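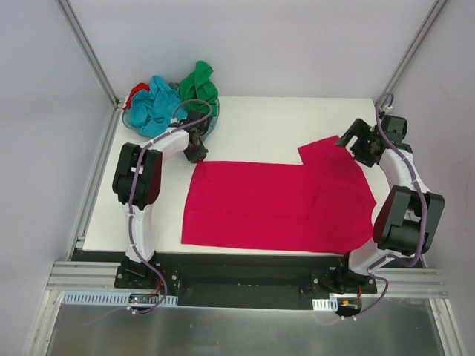

A reader of last year's notes wrote in to ask why the garment has to be spread flat before the first fold, when most people shake it out and fold it in the air. The answer is repeatability: a fold made on a surface can be checked against an edge.

Category: Textile Care > Handouts
Reading time: 3 min

Dollthorpe, Unit 2: Folding from a mixed basket

1. Take one garment at a time. Leave the remainder in the basket.
2. Spread the body to a rectangle. Draw each sleeve out by its tip, then smooth towards the hem.
3. Find the centre line. An old crease may be off centre; measure from the side seams.
4. Fold sleeves in, sides to centre, hem to collar.

Tolerance at the hem is 3 mm. For shirts under 200 g, press each fold with the flat of the hand before the next.

Read sheet 3881 before the July practical.

We use cookies to remember your settings. Accept | Manage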